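Final Report: Box Handling on a Tabletop, or How We Spent a Semester Crushing One Corner
Wanting Meng
Project Herkadley, submitted 20 August 2025

1. What we were supposed to do

The assignment was to have a two-finger gripper pick up a small cardboard box, turn it, and set it back down without harming it. The arm would run on Ustent, the control package our lab uses for everything, and we would write the grasp routine on top. My proposal called this "a modest first milestone." I would like that phrase removed from the record.

The routine has four stages: approach, close, lift, place. Approach worked by the second week. Lift and place were never really in question, as they mostly consist of telling the arm to go up and then telling it to go down. This report is therefore about close.

2. The fault

Closing is meant to stop when the motor current passes a limit, which tells the software that the rubber pads have met something solid. On a wooden block this works beautifully. Cardboard gives way a little before it pushes back, and our limit had been tuned on the block. The fingers kept squeezing until the box folded enough to feel like wood.

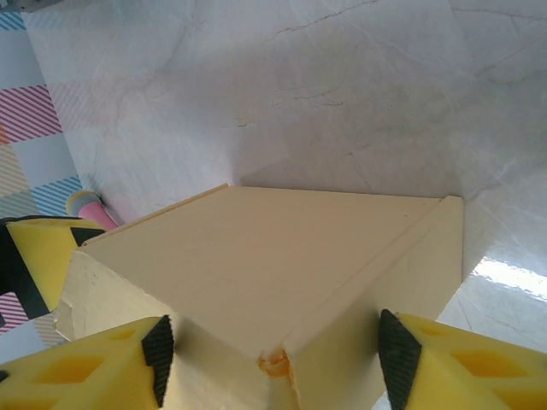

We did not notice for a while, as the log reported every one of those grasps as a success. By the log's standards they were. The box had been held, lifted and returned, and nowhere in the data format was there a field for how it felt about it.

The second problem was hiding behind the first. When the current limit was reached, Ustent raised a stop event, and our code was supposed to hold position. It did hold position, but only after finishing the motion command already in the queue. With short commands this made no difference. With the long ones I had written to make the movement look smooth in the demo, the fingers carried on closing for another 90 milliseconds. That is not long unless you are a corner.

3. Finding it

I first blamed the pads, then the calibration, then the table for being slippery. I wrote two pages about friction that Dr. Cheng returned with a single question mark. The answer was in the timestamps, which I had been saving faithfully since December and never opened. On line 899 of one log the stop event appears, and the queued close command finishes after it, in plain text, for anyone who cared to read it.

4. The fix

The stop event now clears the queue before anything else happens. I also replaced the single current limit with 2 settings, one for rigid objects and one for soft ones, and the operator has to choose before the arm will move. Leaving the choice blank used to mean "rigid." It now means the arm sits there.

Closing speed is lower as well. The demo looks less impressive and I have made my peace with that.

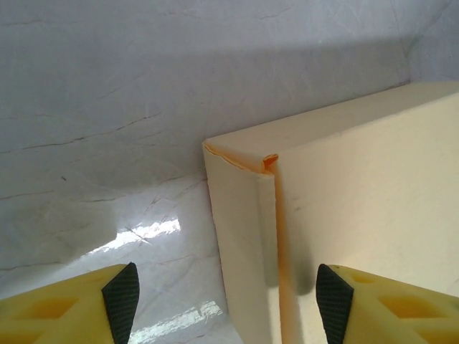 Why not just set the current limit low for every object?
A low limit stops the fingers before they have a firm hold on heavier things, so the object can slip during the lift. Dropping a block on the table is a different fault, and we preferred not to trade one for the other.

5. Safety

The queue problem matters beyond packaging. A stop that waits its turn is a poor sort of stop, and the same event was being used when someone pressed the pause key. The red emergency button cuts motor power directly and was never affected, but I had been using pause as if it did the same thing, sometimes with my hand near the fingers. The lab sheet now says to use the button, and to keep hands out of reach until the arm is powered down.

6. Left undone

The soft setting has only been tried on cardboard. I had planned to test foam and a paper cup, and the Florau force sensor that would have made this easier is still waiting to be mounted. Whoever takes over should start there, and should open the logs in the first week. The friction pages are in the appendix, question mark included.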